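# Things that hold other things

Gallery, bench furniture, part two. Part one was drying racks and it drew more mail than I expected, most of it from people defending drying racks.

Product shots don't help, since a pipette stand in a catalog always has six matching pipettes on it and a white background, and I have yet to walk into a lab that looks like that. Floor Vermeulen says I'm unfair to catalogs. Maybe so. She also says that a stand is a stand, and that a pipette hung upright on anything is better off than one lying in a drawer. I agree with the second half.

My doubts about the arch type are old ones. It takes up a wide strip of bench for what it holds, and the space under the bar looks useful until you try to use it. Have a look and make up your own mind.

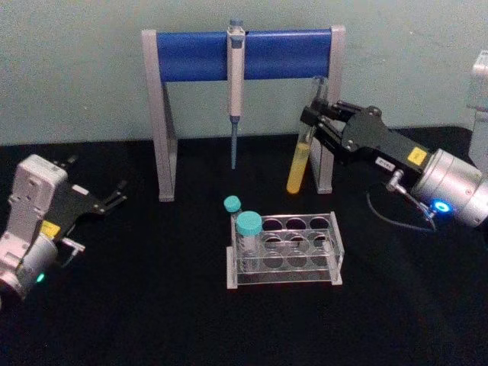 One pipette on a blue bar, with a good deal of bar left over on both sides. The yellow sample is off to the right of it, and most of the rack is unoccupied.
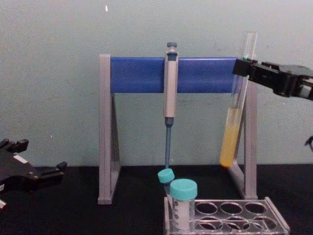 The lower shaft is blue and long. I like the open A-shaped legs better than I like the bar. 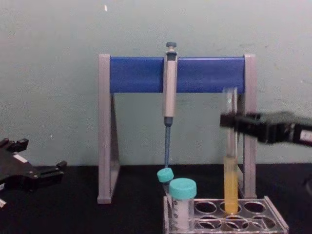 Teal caps right under the tip. Look at the one at the back, which leans.

*Holen Bench Notes, no. 80, p. 2177*

Now the arguing.

**The bar.** A straight bar with no visible slots leaves the spacing to the user. Oluwaseun Oyewole counts this as a point in its favor, because he can slide things along to make room for a multichannel. I've watched people do exactly that and end up with three pipettes jammed against one leg. Numbered hooks are ugly and fussy and I would still take them. With hooks you can see from across the room which pipette hasn't come back.

**The legs.** I expected to complain about these and can't find much to say. Angled feet are steadier than the single weighted disc on a carousel, and you can wipe between them. Ilari Oksanen had a carousel stand for years and swears it never went over. It had a chunk taken out of the base, so I have my own opinion on that.

**The rack.** Clear acrylic is sold on the idea that you can see your samples. You can. You can also see the bench through every empty hole, and on a black top that makes it harder for me to tell at a glance which holes are taken. The colored caps do more for you than the rack does. Roel Baert tapes a strip of white card under his and says it solved the problem, though he has had to replace the card so often that I wonder what the acrylic is for.

Acrylic and ethanol is the other old story. Wipe it down with 80 percent every evening and sooner or later the corners craze. The people who sell the racks tell you to use mild soap, and I'd like to meet the lab that does.

**Leaning tubes.** Conical tubes in round holes will lean if the hole is too big for them. A universal rack means a rack that fits one size properly and puts up with the rest. If you run two sizes, buy two racks. Hanneke Dekker wrote in after part one to say this is wasteful, and that a wrap of tape around the smaller tube is plenty. I tried it. The tape came away with the label on it.

**Where to put the rack.** In front of the stand or under it? I say in front, and well clear of whatever is hanging there. Parking tubes under a pipette saves a hand's width of bench and means you're reaching past a tip every time you want one. Floor disagrees again - she keeps the tubes as close in as she can get them and has a short temper about people who spread out. We share a bench on Thursday mornings, so this isn't theoretical.

Would I buy an arch stand? For one pipette, no. A wall clip does the job and gives you the bench back. For four or five, I could be talked into it if the bar had marks on it.

A few readers have asked about the Heltska carousel and the Agbayani shelf rail. I haven't used either for long enough to say anything. If you have, and if you didn't get it free, send a picture with the pipettes you really keep on it and the tubes left where they were.

Part three, in September, is tip boxes. I already know what I think of tip boxes. Drying rack letters are closed.

*Part one starts on p. 2204 of the bound set, which is out of order. The binder has been told.*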